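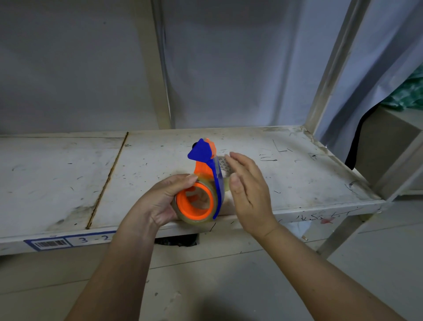
Mirta Zúñiga: Before you get on any bus, write to them and ask whether a person changes the tape on the packing line. If the reply is longer than two sentences, you have your answer and can stay home.

Has anyone been to the Hotetti open day at the Kidcombe warehouse?

Posted by Gisela Quiroga in Small Business > Shipping and Packing

I run a mail order business out of a rented unit, mostly replacement parts, all packed by hand. Flanagan (they sell us our cartons) keep pushing me to go see the Hotetti packing cell at Kidcombe. Next open day is 13th August. It's free, but it costs me a day and I'd have to close up to go.

The flyer says "hands-free packing from shelf to dock" and that the cell did 1426 parcels in one shift. It doesn't say how long the shift was, what size the parcels were, or how many people were standing next to it. The word "shelf" bothers me too, as most of my time goes at the shelf. Finding the thing, finding a box, fighting with the tape. I don't need a robot to push a finished box onto a pallet. I can do that.

So what do they really show you, and is it worth the trip for somebody my size? I'm not against it. I'd just like to hear from someone who isn't selling cartons.

Edit: no, I'm not going to say what my rent is.

2 answers

Mirta Zúñiga

I went in December, so they may have changed things. You get a talk with slides, then coffee, then they walk you along a yellow line to the cell. You stand behind a rail. The arm picks up a box that is already taped, turns it, and sets it on the pallet. It does this very nicely. It did it for 20 minutes and then the guide said we should move along.

What I wanted was the part before that. I asked where the boxes got closed, and we were taken around the back, which I think wasn't in the plan. It's ordinary metal shelving with barcode labels on the front lips, plastic sheet hanging behind it, and the shelf tops scratched and scribbled on like any shelf anywhere. The tape goes on with a handheld dispenser, the blue and orange kind, and it gets handled with two bare hands the way I'd do it at home.
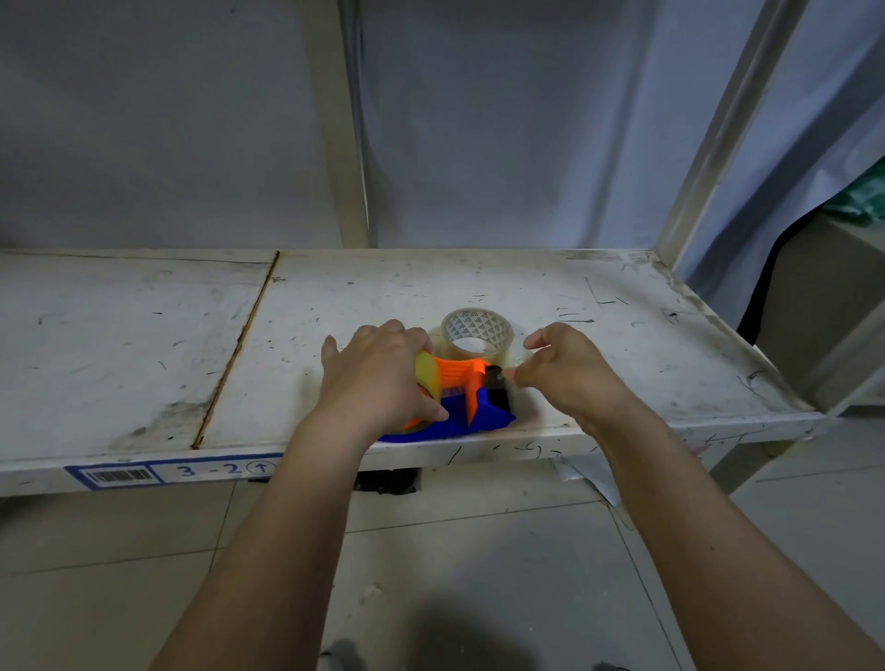
Bench work at Kidcombe: tape dispenser at shelf 3-2, spare roll standing behind it.

I asked the guide if that counted as hands-free. She said the hand packing was "upstream of the cell." Fine, but then the flyer should say so. I also asked how many tape changes there are in a shift and she didn't know, and I asked how often the arm stops and she said rarely. Rarely isn't a number. If they did 1426 parcels, somebody has that log.

To be fair to them, the floor people were good and answered everything they could. One of them told me the arm is a real help with heavy cartons late in the day, and I believe that. If you ship things over 50 pounds, go. If you ship small parts, I can't see what it does for you. Things I'd ask:

Can I bring my own boxes and watch them go through?
Who tapes, and who reloads the tape?
What happens with a soft or half-full carton?
Is the price for the arm alone or with the conveyor? (Mine was for the arm alone. I only found out on the phone.)

The sandwiches were decent.

shelfstuffer

went to the one at the Kenwood site not Kidcombe, same company. parking is bad, get there early. robot was cool. didn't ask about tape

Comments on this answer

Gisela Quiroga: Thanks, but did it tape anything while you were there?

shelfstuffer: dont think so. it moved boxes. there was a guy doing something with a tape gun but I figured he was on his own job

Gisela Quiroga: OK. I've written to them with Mirta's list and asked to bring six of my own cartons. They say yes to the cartons and haven't said anything on the rest. I'll go if they answer the tape one, otherwise I'm keeping the shop open that day.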